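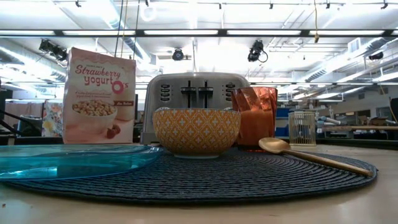
Features > Work > Odd Jobs

The woman who writes the booklet you throw away has asked me not to use her name. She isn't ashamed of the work. It's more that her neighbours would start bringing things round.

She has been writing instruction manuals for nine years, mostly for kitchen appliances, with a spell on garden lighting that she describes as "a low period". Before that she taught geography. She says the two jobs have the same audience: people who were looking out of the window when you told them.

We meet in a café that has run out of scones and put up a sign to say so. She reads the sign twice. "It says 'Sorry no scones today due to demand'," she says. "So is the demand sorry, or are they?" She tries to leave this sort of thing at work and can't.

Her first client was Tometti, who make kettles. They handed her a booklet that had been translated out of one language, into a second and back again, and asked her to give it a polish. "There was a line that said 'Do not surprise the water'. I was on the phone for most of an afternoon finding out what it meant. It meant don't overfill. I still think the original was better."

The usual manual, she explains, starts at 3,000 words and gets shorter as people in meetings remember what paper costs. Then the lawyers arrive and it gets longer again. Her record for a single product is 19 warnings before the reader is told where the switch is. She fought for the switch to be moved up to page two and lost. "They offered me page five. I took it. You have to live."

I ask whether anybody reads them.

"My mother reads them. She reads them before she buys the thing, and then she doesn't buy it." 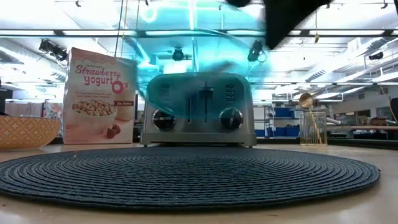

Four slices, two knobs and, somewhere in a drawer, a booklet.

Toasters, she says, are harder than they look. Everyone believes they already know how one works, so you are writing for people who have decided in advance that you are wasting their time. The browning control is the worst of it. Customers think the numbers are minutes. Engineers are hurt by this. "I once sat in a room at Pevura with five grown adults trying to agree on a word for the colour of toast. We had 'golden' for a bit. Someone said golden was a promise. We went with 'medium'."

She is kinder about diagrams, which she doesn't draw but does have to argue over. For years the hand in every picture was the same hand, bought in by some long-gone art department, with a cuff that suggested a bank manager. It plugged things in and wiped things down. When Hjaltested finally replaced it with a plainer one, she received a letter of complaint, and she has kept it.

What about mistakes? She stirs her tea for some time. There was a food mixer for Dirkik whose booklet went out with the cleaning section printed before the section on unpacking. "So the first thing you were told to do was rinse the bowl, which was still inside the box, inside the other box." They had 2,393 copies in a warehouse by the time she spotted it. The company put a slip of paper inside each one. She wrote the slip. It had a typing error in it.
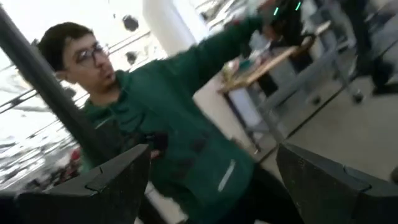 The trade is changing, she admits, and the booklet is shrinking to a square you point your phone at. She has mixed feelings. The square saves trees. On the other hand, she has watched her own brother stand in his kitchen, pointing his phone at the square, waiting for the page to load, and then guess.

Younger buyers go straight to a video, where a stranger spends the first few minutes talking about their week. She watches these too, for research, with a notepad. "Some of them are very good. They say 'push this bit till it clicks'. I'd never be allowed to write that. I'd have to call it the release lever, and then I'd need a picture of the release lever, and then a warning about it."

Her own kitchen holds a kettle, a hob and a radio. She did buy a bread maker last May and has yet to get a decent loaf out of it. I ask if she has tried the manual.

"I skimmed it," she says.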